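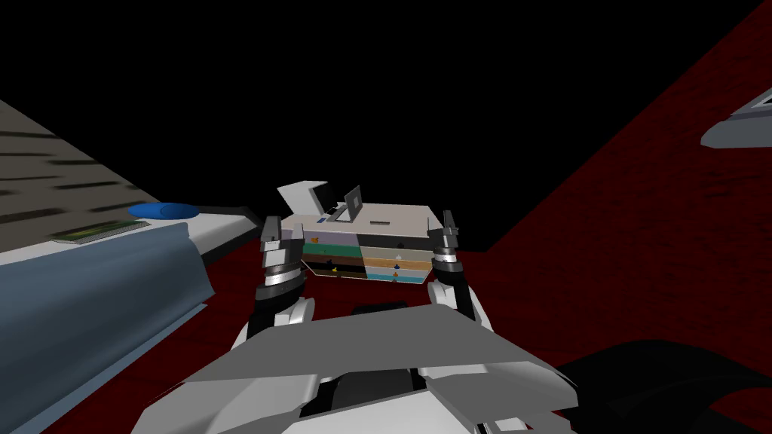
Lutfa Wickramasinghe wants to know if bean seed from a few years back is worth planting or if she should throw it out and buy new. Short answer: test it first. Long answer is going to take a few posts.

Beans keep well. Three or four years in a dry closet is normal. Onion and parsnip are the bad ones. I treat onion seed as good for one spring and parsnip the same. Tomato will outlast most of the labels you put on it.

The test. Take 10 seeds, lay them on a damp paper towel, fold it over, put it in a plastic bag with the top left open a little. Write the variety and the day on the bag. Leave it somewhere warm. Top of the fridge works in my kitchen.

Beans should show a root inside a week. Peppers can take three, so don't give up on peppers. Carrots are somewhere in between and hard to see on a white towel. I use a coffee filter for carrots, the brown kind.

If eight come up, plant as usual. If five come up, plant twice as thick. Under three I don't bother unless it's something I can't get again.

For something I can't get again I plant every seed I have, in pots, indoors, and save from whatever lives.

I did that with Consuelo Meléndez's pole bean. She gave me an envelope with 17 September 2007 written on it in pencil and nothing else, no name. It had been in a shoebox in a spare bedroom the whole time. 25 beans in there. I planted all of them and got two vines.

Two vines was enough. It's a long flat green pod, a little fuzzy, and the dry bean is tan with a dark eye. We still don't know what it's called. I write "Consuelo" on the packet and so does everyone I've given it to.

Which brings me to labels, because half the questions I get are from people with a jar of mystery seed.

Write down the variety, the year, and where it came from. Pencil or a paint marker. Ballpoint fades, and the felt pens that say permanent on the side are gone from a plastic tag by August if the tag is in full sun.

Put a label inside the packet as well as on it. Envelopes tear and jars get swapped.

Afroza Debnath says she also writes down how many plants the seed was saved from. I started doing this after she told me and I wish I'd done it ten years sooner. One tomato plant is fine. One corn plant is no good, the line gets weak in a few seasons.

Drying. This is where most people lose it. Seed that feels dry to your hand may not be dry enough to go in a closed jar.

Beans: bite one, or hit it with a hammer if you like your teeth. If it shatters it's ready. If it dents, give it another week on the screen.

Squash: bend it. It should snap.

Tomato is messier. Squeeze the pulp into a cup, add a little water, let it sit two or three days until it smells bad and has a skin on it. Pour off the top, rinse what sank, and spread it on a plate. A plate and never a paper towel. You'll be picking paper off them until December.

Don't use the oven. Somebody always asks about the oven. The lowest setting on mine is 170 and that will kill most of what you put in it. A fan in a room with the door shut does the job.

Storage. Cool, dark, dry, and the same temperature all year if you can manage it. The garage is the worst place at my house - it freezes in winter and bakes in July. The hall closet is the best.

The fridge is good if the seed is properly dry and the jar seals. When you take the jar out, leave it shut on the counter overnight. Open it cold and it sweats and you've just watered your seed.

I've had people tell me the freezer is the only right way. It works for them. I had a batch of lima crack on me in there and I haven't tried again. They probably weren't dry enough, see above.

Mice. Paper envelopes in a cardboard box is a mouse's dinner. I lost a full year of sunflower and corn like that. Glass or metal now for anything bigger than a lettuce seed.

Debashish Munasinghe asked about hybrids. You can save seed from a hybrid tomato and it will grow. It won't all come out like the parent. Some will be fine, some will be small and sour. If you have space and you're curious, do it. If you've got a balcony with room for two pots, buy the seed.

Squash crosses with other squash of the same species, and the bees don't care about your plans. Zucchini and acorn are the same species. So are most of the pumpkins people carve. Butternut is a different one, so butternut and zucchini side by side is no problem.

I grew a zucchini next to a little striped gourd one summer and saved the seed like a fool. The year after I had a whole row of pretty yellow things too bitter to swallow. If a squash tastes bitter, spit it out and don't eat the rest, it can make you pretty sick.

Lettuce and peas mostly pollinate themselves. If you've never saved seed before, start with those, or with beans. Leave 6 pea plants alone at the end of the row, don't pick anything off them, and let the pods go brown.

Let lettuce bolt. It'll look terrible for a month. When the fluff shows, shake the head into a paper bag every couple of days.

Nusrat Debnath wants to swap lettuce for the pole bean. Yes, send me your address. I have plenty of the bean this year and I'm low on anything red or speckled.

Lutfa, go ahead and start your towel tonight. If you get seven or better, put them in when the soil's warm and don't soak them first. Old beans split when you soak them.

Will do garlic another time, it isn't seed anyway.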